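Blog > Robots > Can it do the chores yet?

Every March I go back and look at what has changed in household robots since the year before, and whether I would let one near my own washing. This year the answer is still no, though the gap is smaller.

The job I care about is tidying a table. Pick the thing up, put it in the basket, wipe up whatever was underneath. A kid can do it badly in a minute. The Jirketti arm I saw demonstrated took 18 minutes to put away 23 items, and it needed help with a tea towel. The Ferora was quicker but would only handle things it had been shown before. Neither one wiped anything.

Wiping is the part I keep coming back to. A grey mark on timber could be pencil, a scuff or a worn bit of finish, and you find out by rubbing it. You feel when to stop. Most of the machines I have read about have no real sense of how hard they are pressing — they know where the fingers are and that's it.

Then there's wear. Foam pads grip well and tear easily. Guillot sells replacements, and a set costs $900, a fair whack for something you would go through as often as dish sponges.

I do think sorting into baskets will come first, probably in laundries and small workshops before anyone's kitchen. Guvinari says it will have a home model for under $2000. I'd want to see it fold a fitted sheet. 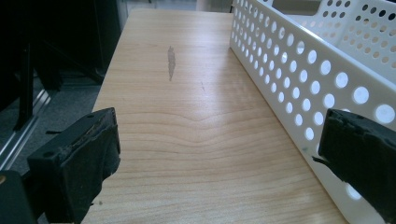
Table, basket and gripper, with a grey mark on the wood.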